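Section 4. Trying Out and Comparing Hand-Held Grippers

The Plestier hand-held grippers come as a pair, one for each hand, and they can be fitted with more than one style of finger. Choosing between finger styles from a parts list is slow work and usually ends in an argument. Picking up the grippers and handling real cloth with them is much quicker, and it is also the most fun you will have in the whole set-up! This section takes you through one full comparison session, from clearing the table to filling in the score sheet.

Before you start, finish Section 3 (cables and power) and make sure both units show up in the Vinditz recorder. If only one appears, go back to 3.6.

4.1 What you need

– The left and right gripper units, cables attached
– Every finger set you plan to compare
– The 2.5 mm hex key from the lid of the case
– A table with a plain, light top
– One open-topped basket
– At least one soft item: a mesh laundry bag, a dish towel, a pillowcase
– One score sheet per finger set (print it from Appendix C)

Patterned fabric is a good choice. A print gives you landmarks, so you can say "pinch at the second leaf from the fold" and the next person will pinch in the same place. Thin, slightly see-through fabric is harder than it looks and separates good fingers from average ones very quickly. Start there if your time is short.

4.2 Setting up the table

1. Put the basket on one side of the table with its long axis running away from you. Leave the other side free for the cloth.
2. Lay the cloth out next to the basket. Do not smooth it perfectly. A few soft folds are closer to what the grippers will meet later, and they give the fingers something to catch.
3. Stand centered at the front edge with your elbows slightly bent. You should be able to reach the far end of the cloth without leaning.
4. Let both cables hang down past your wrists. Turn each unit a quarter turn in both directions and check that neither cable pulls tight.
5. Start a recording in Vinditz and wait for the tone.

CAUTION: Keep cables off the walking path. If you need to step to the side during a trial, have a second person move the cable first.

CAUTION: Keep your own fingertips behind the finger plates whenever the jaws are moving. The spring is stronger than it feels through the handle.

4.3 The fold pinch (first trial)

Begin with the fold pinch every time, for every finger set. It is simple, it takes less than a minute, and it tells you more about a pair of fingers than anything else in this section.

1. Bring both units over the front part of the cloth.
2. Lower them until the fingers touch the fabric. Touch only – do not press into the table.
3. Slide the two halves toward each other until a fold rises between them.
4. Close on the fold and hold for a slow count of four.
5. Lift by the width of your hand, then set the fold down again and open.
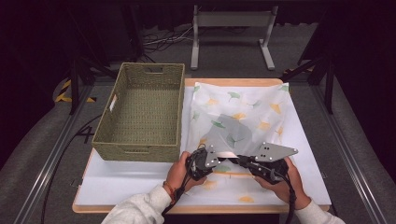 Figure 4-1. Fold pinch, one unit in each hand, with the cloth held where the finger plates meet.

Repeat the pinch 19 times for each finger set. Yes, it is a lot, and yes, your forearms will notice. Sheyla Ospina, who wrote the first version of this procedure, tried shorter runs and found that people were still learning the feel of the handles through most of them. With 19 you can throw out the early ones and still have plenty left to compare.

Mark each pinch on the score sheet as H (held), S (slipped) or D (picked up more than one layer when you wanted one). Leave the comments box until the end of the run. Stopping to write after each pinch breaks your rhythm, and you will find yourself gripping differently every time you come back.

NOTE: If you get three D marks in a row, your approach is too steep. Drop your wrists a little and let the fingers come in flatter.

4.4 The zipper pull (second trial)

Now for the good one. A zipper asks for two different things at the same time: a small, hard grip on the pull and a gentle, steady hold on the fabric around it. Fingers that sail through the fold pinch can be hopeless here, and the other way around.

1. Lay a zippered bag flat with the zipper running across, near the front of the table.
2. Choose which hand will pull. Keep the same hand for all finger sets in the session.
3. With the other unit open, wait just above the table on the far side of the zipper's travel.
4. Close the pulling unit on the zipper pull. Aim for the flat faces of the pull, not its edges.
5. Draw along the line of the zipper at a slow, even speed. If the fabric starts to travel with you, stop, bring in the waiting unit to pin the bag, and go on.
6. Open, move back, and run the zipper the other way.
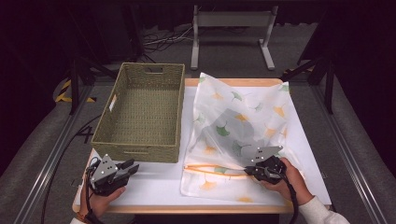 Speed is where most people go wrong. It is tempting to hurry once the pull is secure, but the recorder needs a clean stretch of motion to compare one finger set with the next. As a guide, a good slow pass logs more than 900 samples at the default rate. If yours is coming in well under that, slow down and repeat it. You do not have to hit the same number every time – close is fine.

Nidia Echeverri likes to run the zipper trial a second time with something soft inside the bag. Try it if you can. The extra thickness changes how the fabric lifts around the teeth, and finger sets that looked equal on an empty bag can end up far apart.

NOTE: Slips on the zipper pull should be scored separately from slips on the fabric. The sheet has a column for each.

4.5 Swapping fingers

1. Stop the recording. Do not just pause it.
2. Unplug the unit you are working on.
3. Loosen the two mounting screws with the hex key and slide the fingers straight out.
4. Slide the new set in until it clicks, then tighten the screws evenly, a half turn at a time.
5. Plug in, open and close the jaws five times by hand, and run Zero Jaws in Vinditz.
6. Swap the other unit in the same way.

CAUTION: Never skip Zero Jaws. The software will happily go on using the opening width from the last set, and nothing in the recording will look wrong until you try to compare two files.

You may mix finger styles, one on the left and another on the right. We love mixed pairs! A wide finger for holding and a narrow one for picking can be a lovely match for cloth work. Score a mixed pair as its own set, with its own sheet.

4.6 Reading the results

Open Compare in Vinditz and load one file per finger set. The jaw force plot comes up first. For the fold pinch, look for a flat top during the hold. A top that sags means the fabric was creeping out. For the zipper, look for a long low line with few spikes, each spike being a snag.

Then read your score sheets next to the plots. Trust the sheets when the two disagree, and go back to the recording to find out why. The largest comparison so far, run by Gladys Muñoz and Corentin Guillot at Plomstead, covered 2,552 trials, and the comments column settled more questions than the force plots did. "Left wrist tired" is a useful comment. So is "felt great."

4.7 Common problems

Jaws close on the fabric but it slides out: Check the finger pads for lint. Wipe with a dry cloth and try again before you blame the fingers.

One unit drifts in the recording while held still: Run Zero Jaws, then rest both units on the table for ten seconds. If the drift stays, see Section 7.

Cable tugs at the end of a zipper pass: Step half a pace toward your pulling side before you start.

Basket shifts when a unit bumps it: Move it farther from the cloth, or put a square of shelf liner under it.

Zipper pull too small to grip: Thread a short loop of cord through it. Note the loop on the sheet and use it for every finger set in that session.

Section 4 last revised Jan 17, 2023. Section 5 covers folding and placing items in the basket.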